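**From:** Jirayu Noiphan
**To:** Grotberg Neighbors list
**Date:** April 15, 2022
**Subject:** Re: [grotberg-neighbors] swap shelf, and what to do with the odds and ends

Hi Decha, and hi everybody,

Thank you for writing this up, and sorry it took me a few days to sit down with it. We had my sister's kids staying and the house only went quiet last night. I'm going to answer your points more or less in order, with some wandering, as you all know by now I can't help it.

> On the swap shelf in the Gresgate hallway: it's a lovely thing and I don't want to see it go, but the bottom two shelves have turned into a place where stuff sits until one of us gets fed up and carries it out. I'd like us to agree on a few rules before the May swap. Should there be a time limit? And are we still taking phone accessories, cables and so on? I have a whole drawer I could bring over, but I don't want to add to the pile.
>
> Also, does anyone know if the money from the Faltwood bake sale can go toward a second bookcase?
>
> Decha Inthanon

Time limit: yes please! When I lived over in Faltwood we had a shelf like this in the laundry room, and the rule was one month, with the date written on a bit of masking tape on the bottom of the thing. It worked nicely for everything except books, which people kept re-taping because they couldn't bear to see them leave. I'd say a month for household things and let the books stay as long as there's room. If you all think a month is too stingy I won't fight over it.

Phone accessories I have mixed feelings about. Chargers and cables go fast, so I'd keep taking those. Cases are trickier, because they only fit the one model and half the time there's no way to tell which model that is. I do think they find homes if they're labeled, though (my nephew went off with one last fall and was thrilled). So could we ask people to put a sticker inside with the make and model of the phone? If you don't remember what it fit, maybe hang on to it.

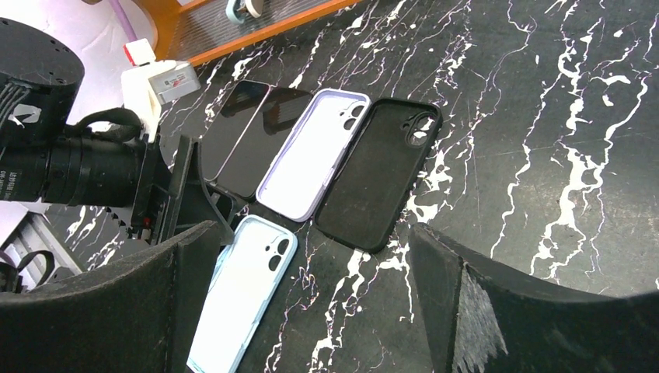

*Phone cases and covers, with the lavender one in the middle.*

Decha, about your drawer, bring the cables whenever you like, and if you want company sorting the rest I'm happy to come up with a roll of stickers and some of that ginger cake.

Now the money. I went and looked in the envelope and we have $388 from the bake sale, plus the $149 left over from the winter coat drive. The bookcase I'd been eyeing is at El Idrissi, the secondhand furniture place past the bus depot. It's a tall pine one with a scratch down one side, and they're asking $149 for it, so by a funny coincidence the coat money would cover it to the dollar. Delivery is extra, but I believe Decha's brother-in-law still has the van? I'd feel a lot better if somebody besides me went and looked at it first. I have a long history of falling in love with furniture that wobbles.

One more thing while I have you. The big dish set that came in after the holidays is still on the second shelf, the blue and white one with the gravy boat. It's complete as far as I can tell. If it hasn't gone by the May swap I'd like to offer it to the church kitchen, so please speak up if you've been thinking about it. Same for the bread machine, which does have its paddle now. It was in with the jigsaw puzzles.

I can type up the rules on a single sheet and tape it over the shelf once we've all had our say. Send me changes here on the list or just slip a note under my door.

Warmly,
Jirayu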